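Wondau glaze tests, August, notebook entry 20
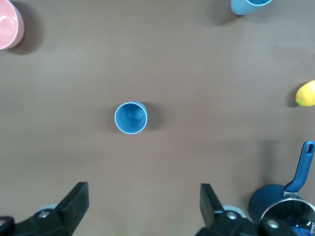
Blue cup, pink bowl, brown tabletop.

Back to the satin white problem. Where we left it: the Plomora clay body and the Wondau white do not get along, and I have spent most of the month acting as their marriage counselor. The glaze goes on fine, dries fine, looks like cream cheese going into the kiln, and comes out with pinholes. Tiny ones. You can pretend they're a feature until you put coffee in the thing and each one turns into a freckle.

Kiln log for this round, cone 6 electric, the small kiln because the big one is still waiting on its element:

Test A: glaze straight from the bucket, no changes. Pinholes all over, worst on the shoulder. Control tile, so I can't complain, though I did.
Test B: same glaze, bisque taken one cone hotter. Better. Maybe half as bad on the inside wall, no change on the foot.
Test C: same glaze, normal bisque, slow cool with a hold on the way down. Pinholes smaller, surface gone a bit dry and chalky. Feels like a blackboard.
Test D: hotter bisque plus the hold at the top end of the firing. Nearly clean. Three pinholes on the whole tile, all sulking in the same corner where I think my thumb was.

So the gas theory is ahead. Something in the body is still burning out after the glaze has started to seal, and the bubbles are arriving late like guests who circled the block looking for parking. Hotter bisque gets rid of more of it early, the hold gives the stragglers time to leave and the surface time to close up behind them. This is what the old Paucar handout said in the first place. I filed the handout under "later" in the spring, and later has now come.

The complication is that hotter bisque makes the pots less thirsty. Test D took the glaze noticeably thinner on the same dip, and a thin satin white over this clay goes the color of weak tea. I tried a second dip on a spare tile and got a drip at the bottom edge that had to be ground off the shelf. Wear the goggles for this. I have a pair that fits and a pair that doesn't, and the pair that doesn't is always the one on the hook.

Options for thickness, in the order I feel like trying them:
Let the bucket stand overnight and pull some water off the top. Cheap, easy, reversible.
Longer dip, slow count to 4 instead of 3. Fine for tiles, annoying for mugs because the handle loads up.
Warm the pots a little before dipping. Works, but then everything has to be warmed the same amount and I know what I'm like after lunch.
Add something to flocculate it. Last resort. The last time anyone here adjusted a bucket that way we had a very large pudding.

Specific gravity of the bucket before anything was touched: didn't write it down. I remember measuring it. I remember being pleased with the number. If you find a scrap of paper with a decimal on it near the sink, it's mine.

Separate matter, the Plorovance frit. New bag is open. It looks the same as the old bag, smells the same as the old bag, and the label has been redesigned, which always makes me nervous. All four tests above used the OLD bag. Please don't top up the working bucket from the new one until there's a side by side tile. I've put tape across the lid of the new bag and written NO on it, and if that's unclear come and find me.

Shelf wash: the second shelf from the bottom has a bald patch the shape of Florida. Don't put anything you love on Florida.

Firing count on the small kiln's counter is 1,927. I have no idea whether that includes the years before we got it or whether somebody's been firing it at night. The thermocouple looks tired either way. It read low against the witness cone in Test C – the cone was bent right over while the display was still telling me we had a way to go – so take the chalky surface with a grain of salt. It could be the cooling, or the whole load could have been cooked. Need to repeat C with a fresh thermocouple before blaming the schedule. Ordered two, so one can get lost.

Next round:
Repeat C and D, new thermocouple, witness cones top and bottom this time.
D with the thickened bucket. Measure it. Write the number HERE, in this book, in pen.
One tile of old frit against new, nothing else changed.
A real mug with a handle and a curve, because a flat tile will flatter any glaze you put on it.

If D holds up on the mug I'll call it good and mix a full bucket. If it doesn't, I'm going to start looking kindly at the clear glaze, which is dull and has never given me a minute's trouble.

Added later, 4:20 p.m.: found the goggles that fit. They were in the glaze bucket. Have fished them out and will be sieving the whole thing again before the next round.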